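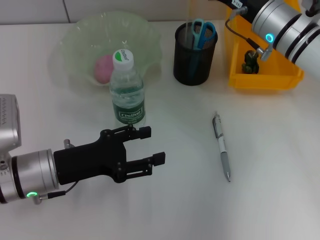
帖子标题:出门一整天到底要喝多少水,瓶装水开了隔夜还喝不喝
版块:日常生活 > 吃喝杂谈

楼主 半坡晒谷
家里为喝水的事争了一个夏天,发上来听听大家的。
我上班的地方没有直饮机,公司按箱发瓶装水。我一天大概喝两到三瓶,经常是下午开一瓶,喝一半,第二天早上接着喝。我爱人看见就倒掉,说开了盖的水过夜就不能喝。我觉得浪费,办公室有空调,盖子拧紧了放一晚能坏到哪里去。
另外她要求我每天喝够八杯,我喝不下,硬喝就一下午跑厕所。
两个问题:一,开了盖的瓶装水到底能放多久;二,八杯水有没有必要。
有依据的说依据,没有的说自己习惯也行。

2楼 老秤砣
隔夜水我喝了二十几年。前提是不对着瓶口喝,倒杯子里喝。对嘴喝过的当天喝完,喝不完浇花。

3楼 Lesex_
同意楼上分开看。嘴碰过瓶口,口腔里的细菌就进去了,室温放着会长。没碰过的话,拧紧盖子放冰箱,一两天问题不大。
有些瓶子标签上印着开盖后尽快饮用,尽快是多快没写,各家都不一样。

4楼 豆角烧面
八杯水那个说法听听就行。饭里、菜里、水果里都有水,汤也是水。我们家一顿饭一大碗汤,下去就饱了,再喝八杯真要撑死。
看小便颜色,淡黄就够了,深了就喝。

5楼 青石巷口
回4楼,看颜色有个漏洞,吃复合维生素的人颜色本来就深,吃了火龙果也会变。还是定个量稳当。国内膳食指南给成年人的建议是男的一天1700毫升,女的1500毫升,说的是温和气候、活动量不大的情况。换成500毫升的瓶子,就是三瓶上下。楼主两到三瓶,再加点茶,差不多了。

6楼 豆角烧面
回5楼,定量也有漏洞。我爸83岁,个子小,饭量小,腿还有点肿,医生专门交代过控制水量。你让他照着1700喝就是害他。

7楼 青石巷口
回6楼,我说的是一般成年人,有病的当然听医生的,这个不用抬。

8楼 豆角烧面
没抬,楼主没说自己多大岁数,我提醒一句。

9楼 半坡晒谷(楼主)
我四十出头,去年体检没大毛病,尿酸偏高一点。谢谢两位。
补充一下,我都是对嘴喝的。看来我爱人至少说对了一半。

10楼 Samah Hajji
尿酸偏高更要注意喝水,不过别一次灌。我以前也是想起来一口气喝一整瓶,然后半天不喝。后来改成每小时喝几口,跑厕所的次数少了。
我用的办法很土,早上九点、十一点,下午两点、四点,手机各响一次,响了就喝半杯。五点以后不刻意喝,晚上少起夜。

11楼 老秤砣
手机响四次同事不烦吗。

12楼 Samah Hajji
调震动。

13楼 跑长途的阿贵
说一下车里的。我夏天跑车,后备箱常年放一箱水,有人说车里晒过的水有毒不能喝。我喝过,没出过事,就是有股塑料味。后来买了个Cuvar的保温箱,放驾驶座后面,水不烫了,味也没了。八月份最热那阵子,中午下车十几分钟,回来方向盘都握不住,水放外面肯定不行。

14楼 Lesex_
回13楼,没出过事不等于可以长期喝。瓶子多数是PET,高温放久了,锑和乙醛的迁出量会增加。一般测出来的量很低,离限值还远,但那股味就说明有东西出来了。偶尔一瓶没事,整箱在后备箱放一个夏天我不赞成。
还有,装水的空瓶别反复灌开水,会变形。

15楼 跑长途的阿贵
回14楼,知道了,现在已经不放后备箱了。开水我都用不锈钢壶。

16楼 白露之后
我有不同看法。大家都在讨论瓶装水怎么喝,为什么不自己带杯子。一天三瓶,一个月下来多少空瓶子。我在单位放了一个Dimero的玻璃杯,早上在家烧好水装一壶带过去,用了5年,就换过一次密封圈。

17楼 老秤砣
楼主说了公司按箱发,没有直饮机。发的不喝也是放着。

18楼 白露之后
可以跟公司提,换成桶装水或者装净水器,长期算下来比买箱装便宜。我们单位就是大家提了以后换的。

19楼 青石巷口
桶装水问题更多。一桶开了喝半个月,饮水机里面从来不洗,打开看过的人都不想再喝。要我选,我选瓶装。

20楼 白露之后
回19楼,那是不洗的问题,定期清洗就行了。

21楼 青石巷口
谁洗?我待过三家公司,没见过一次。

22楼 半坡晒谷(楼主)
我们公司一共13个人,以前就是桶装水,饮水机里长过绿的,所以才改成发瓶装。这个不用争了,短期内换不了。
自己带杯子我可以试试,路上要挤地铁,玻璃的怕碎。有没有轻一点的推荐?

23楼 Rochelle Bright
我用Suvarna的塑料运动杯,Tritan材质,500毫升的,很轻。缺点是吸嘴那里不好洗,得配小刷子,不刷三四天就有味。优点是单手能开。
不要买带吸管的,吸管里面根本刷不到。

24楼 豆角烧面
广口的最好洗,手能伸进去。花里胡哨的盖子全是藏污纳垢的地方。我给孩子买过两个带弹盖的,硅胶圈抠出来一圈黑。

25楼 Rochelle Bright
回24楼,广口的在地铁上喝容易洒一身。各有各的麻烦。

26楼 老秤砣
我那个搪瓷缸子最好洗,就是带不出门。

27楼 半夜修灯管
问个相关的。未开封的瓶装水过了保质期能不能喝?家里翻出来半箱,过期两个月,一直放在阴凉的柜子里,瓶子没有鼓也没有漏。

28楼 Lesex_
过期的我不建议喝。水本身不容易坏,保质期更多是跟瓶子和密封有关,但过了期厂家就不负责了。几块钱的东西,拿来拖地、浇花、冲洗菜,都行。

29楼 跑长途的阿贵
我会喝。没开封,放阴凉地方,才两个月。

30楼 Lesex_
那是你的选择,别劝别人喝。

31楼 跑长途的阿贵
我说的是我会喝,没劝。

32楼 半夜修灯管
两位别吵,我拿去加湿器里用了。

33楼 青石巷口
先看一下你那半箱是纯净水还是矿泉水。超声波加湿器加矿泉水,家具上会落一层白粉,纯净水好很多。

34楼 半夜修灯管
看了,矿泉水。怪不得电视柜上有一层白的,我还以为是墙灰。剩下的浇花吧。

35楼 白露之后
回到隔夜水。我想问对嘴喝过的放冰箱,第二天能不能喝?前面只说了没对嘴的。

36楼 Lesex_
放冰箱细菌长得慢,不是不长。当天晚上放进去,第二天上午喝完,身体没什么特殊情况的人一般没事。小孩和肠胃弱的就算了。带糖的饮料、奶茶这些比水容易坏得多,别按水的标准来。

37楼 老秤砣
瓶子上写个名字也有必要。办公室冰箱里全是喝了一半的,长得一模一样,拿错过不止一回。

38楼 半坡晒谷(楼主)
我来报一下这边的结果。跟爱人商量过了,对嘴喝的当天处理掉,喝不完带回家浇花,她不再催八杯。我在办公室放了个马克杯,新开的瓶子先倒杯子里,剩下的拧紧放冰箱,第二天上午喝完。手机提醒设了三个,下午四点那个关了,那个点一般在开会。
杯子还没买,23楼说的那款我去店里看看吸嘴再定。

39楼 Samah Hajji
开会也可以喝水的。

40楼 半坡晒谷(楼主)
我们开会坐得近,喝一口全屋都看我。

41楼 豆角烧面
尿酸的事别光靠喝水,火锅汤少喝,啤酒少喝。半年去复查一次。

42楼 半坡晒谷(楼主)
啤酒已经不喝了,火锅汤正在戒。下次复查完我再来更新。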